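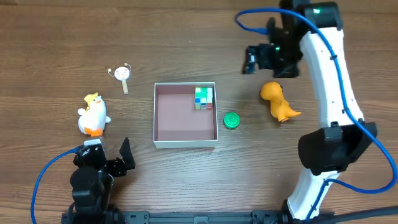
Apaza at the Selitz: notes from the second night

Home Posts Replies Media Likes

Onyekachi Okafor
April, 11.40 pm

1/ Back from the second of the two Apaza shows at the Selitz. A few people asked me to write it up, so I'm doing it on the bus while I still remember the order of things.

2/ For anyone who missed the news: these were the first shows since the singer left in the autumn. Maritza Nina, who has played keyboards with them from the start, now sings everything. The tickets went on sale before that was announced, and some fans sold theirs on.

3/ Doors were at seven and the support came on at half past. I didn't catch the name of the first act. Two people with guitars, quiet, decent. The bar queue was louder than they were.

4/ Apaza started at ten to nine. No film, no long intro tape. The lights went down, Maritza walked on in a grey raincoat and they went straight into "Atedport".

5/ That was a surprise. "Atedport" has closed every set I've seen them play. Putting it first meant the one song everyone was worried about was out of the way in five minutes. She sang it lower than the record and left out the high part at the end. The crowd sang that bit for her.

6/ The raincoat stayed on for four songs. There has been a lot of talk online about it being a dig at the old singer, who wore one in the Tandent video. Maritza was asked about this from the front row and said, "It was raining when I left the house." It was, to be fair. I got soaked.

7/ The middle of the set was mostly new. I counted the songs I didn't know and gave up. The best of them was slow, with only piano and bass. I think she called it "Side Door" but the sound was muddy where I was standing, by the left-hand stairs.

8/ Someone behind me shouted for the old singer during that one. She stopped playing, waited, and started the song again from the top. Didn't say a word about it. He was quiet after that.

9/ On the sound: it was better than the first night by most accounts. A friend who went to both said the vocals were buried the night before and you could only hear the drums. Tonight I could hear her clearly on all but two songs.

10/ The Selitz holds up to 2000 and it looked nearly full downstairs. The balcony was shut. I don't know if that was planned or down to the resold tickets, and the staff I asked didn't know either.

11/ Merch, as several of you wanted prices. The T-shirt is 40, which is too much. It's the black one with the names of both nights on the back. Posters were gone by the time I got there. They had a signed print limited to 335 copies, and I was told to check the band's shop for any left over.

12/ No guest came on. I mention it only as half my feed was sure that the old singer would walk out for the encore. There was a man in a hat at the side of the stage all night and people kept filming him. He was the guitar tech. He came on to change a string and got a huge cheer.

13/ Encore was two songs. First a cover I didn't recognise — replies welcome — and then "Tandent", played much faster than usual. Maritza forgot the second verse, laughed, and sang the first one again. Off by half past ten.

14/ She thanked the crew by first name and said they would be in the studio until summer. Nothing about a tour. Anyone posting tour dates tonight has made them up.

15/ My view, for what it's worth: the band is tighter than it was last year and the singing is rougher. I liked it more than I thought I would. I still missed the old version of "Atedport" and I expect I'll go on missing it.

16/ Small correction to post 4. I've been told it was five to nine, and that there was a short intro tape, which I must have talked through. Sorry.

17/ A couple of people have asked for my video of the slow song. I only got the first minute and it's mostly the back of a tall man's head, so I won't be posting it. The person next to me filmed the lot and says she'll put it up tomorrow. I'll share hers when it's there.

18/ Also, for anyone who left early to get the last train: the cloakroom queue went out past the front doors and took me 25 minutes. You made the right choice.

19/ The cover has been identified in the replies as a very old B-side of their own. So it wasn't a cover. Thank you to the four of you who told me at once. My stop is next, I'll read the rest in the morning.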